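Chapter 4
Queues: The Part of the Day Everyone Remembers

By the end of this chapter you should be able to:
explain why a queue can feel longer or shorter than it is
work out the hourly capacity of a simple ride
compare an ordinary queue with a timed-return system

Ask a family what they did at a theme park and they will tell you about the big coaster, the parade and the chips. Ask them again a week later and the queue creeps in. Waiting takes up more of a visit than riding does, and that makes it one of the most interesting things a park designer gets to work on!

We begin at Wogan, a seaside park with one large dark ride, Darkura, and a scatter of smaller ones. On a fine day in August, Darkura draws people from the moment the gates open. Its boats hold 12 guests each and leave often enough to carry 500 people an hour. 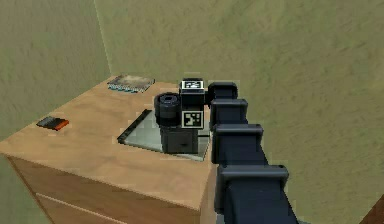
Suppose 1,324 guests reach the entrance in the first two hours. The ride can take 1,000 of them in that time, so 324 are still in line when the second hour ends. At 500 an hour, the last of them has a wait of nearly 39 minutes. Nothing has broken down and no one has made a mistake. More people came than there were seats, and the line is simply where the difference is stored.

Key term: hourly capacity. The greatest number of guests a ride can carry in one hour, with every seat filled and every departure on time.

Real rides fall short of this figure. Bags have to be stowed, a child changes her mind at the last step, a party of three takes a row meant for four. These small losses add up quickly, and we shall come back to them in section 4.3.

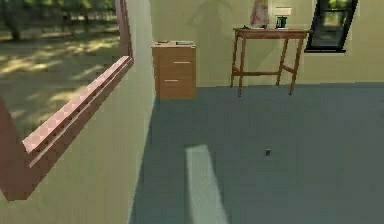 Figure 4.1 Trees and patchy sunlight outside a wide opening (computer rendering).

Now for the part students tend to enjoy most – how a wait feels. Guests who can see the line moving are usually more patient than guests who can't. A bend every few metres helps, and so does something to listen to. At Wallier, an indoor park we shall visit in section 4.2, the old line was one long straight corridor. It was rebuilt with turns and a short story told over loudspeakers, and complaints dropped even though the wait stayed the same.

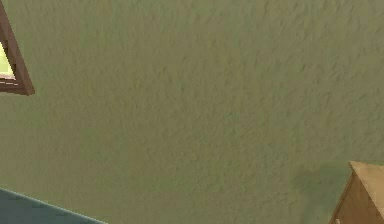

Figure 4.2 Rough-textured wall in muted olive green, with the corner of a window frame (computer rendering).

The other approach is to take people out of the line altogether. Under the Grarex system, guests collect a return time and wander off until it comes round. It sounds perfect, and on quiet days it very nearly is. On busy days those guests join the lines for everything else, and the paths fill up too.

Before you read on
Think of the longest queue you have ever stood in for fun. How long did you expect to wait, and did anyone tell you? Write down your answer – you will need it for the activity in section 4.1.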